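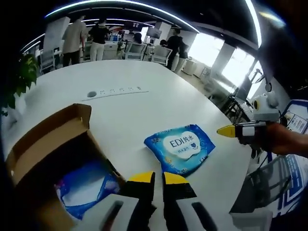
Help > Dance and theatre > Touring shows

Getting a sprung floor into a small venue

Posted 20/02/2025 by clumgate_stage

We have a visiting dance company at the Clumgate hall in March. Their rider asks for a sprung floor under the vinyl. Our stage is timber on concrete, with no give. Can panels be laid on top, and how long does it take?

Stondwood

Yes, use interlocking panels. Ours are Partanen and lift the stage by nearly 9 cm, so check your wing steps and the bottom edge of the house curtain. Two crew lay it in 2 hours. Run the vinyl across the stage, tape the joins, then leave it overnight before class.

orarville_lx

Ask the company first. Some tour their own. Also reset your side lights, as the shin units will be too low.
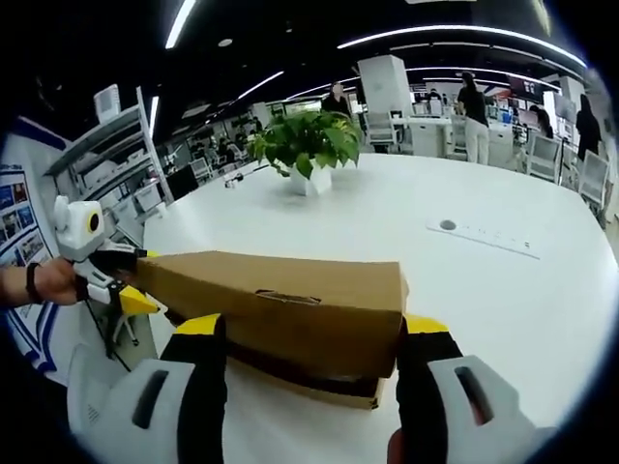

Does the vinyl need to be taped on the underside as well?

Double-sided tape at the outer edges is enough. The joins only need tape on top.

pitseat25

we just danced on ours as it was, it was fine

Last updated: March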